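**Swanson Street Toy Library - progress report to the Tallell Fund, for the six months to March**

The grant was agreed for three things: longer opening hours, repair of the existing stock, and a delivery run to families in Jallirora who can't easily reach us. The first two are on schedule. The third started late.

**Opening hours**

We now open four afternoons a week, up from two, and stay open until 6 p.m. on two of them. Membership stands at 104 families. Most new members heard about us from the clinic next door or from another parent. The late openings were slow until November and are now the busiest part of the week.

**Stock and repairs**

The catalog holds more than 3,000 items, counting each puzzle or game as one. At the start of the period 400 of them were off the shelves with missing or damaged parts. We have put most of the puzzles and sorting toys back into use. The ride-on toys are taking longer - replacement wheels for the older models have to be ordered singly, and two suppliers have stopped carrying them. 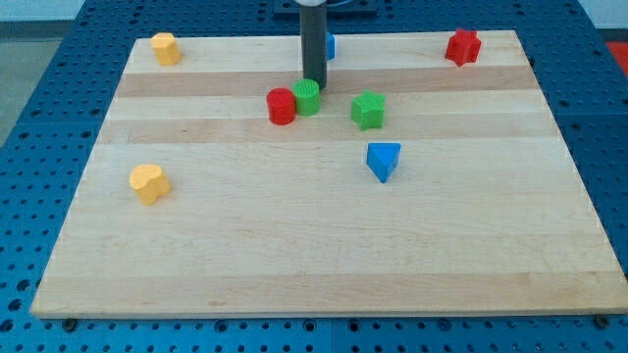

Battery toys are the weak spot. We decided in January to stop accepting them as donations unless the battery cover closes with a screw. A few donors were unhappy about this, but the rule has stayed.

**Deliveries to Jallirora**

Deliveries were meant to begin in October and began in January. The van we had planned to share failed its inspection, and we now hire one from Ravico every second week. It costs more than we budgeted, and we have covered the difference from the printing line, which was underspent. The route has 30 families on it. Returns are good, although bags often come back without their checklists, so staff spend time matching loose pieces at the end of each run.

**Next period**

- Finish the ride-on repairs or retire the ones we can't get parts for.
- Sew the checklist into each delivery bag.
- Get a second quote for van hire before the summer.

We would like to move the remaining printing money to van hire and ask for your agreement to this by the end of April. A revised budget is attached.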